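Isura drop new single, album due September
June 24, 2020

Isura are back. The Rosales four-piece put out "Sovari" overnight, first new music since the Aris EP, and it's a slow one — brushed drums, a bit of organ, vocals so close you can hear the breaths. Clocks in at just over two minutes and then it's gone.

The band say it was written in a share house kitchen during lockdown and tracked at home on whatever gear was lying round. Sounds like it too, in a good way. Fans of the louder stuff may need a couple of listens. The chorus only comes round once, which is cruel, and theres a lovely detuned guitar line under the last verse that we'd have happily had more of.

It's the first taste of a 13-track album, still untitled, coming in September. Vinyl limited to 700 copies, colour to be confirmed. Pre-orders open next week through the band's own store, digital and cassette as well.

No tour, obviously. They had 67 shows pencilled in for the year and all but a handful are off, with refunds being handled by the venues. A livestream is in the works — date to come, tickets pay what you like.

"Sovari" is streaming now on all the usual platfroms. Video to follow.

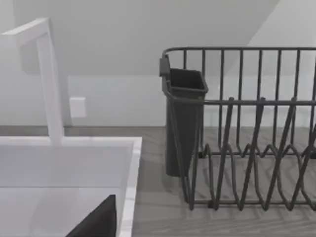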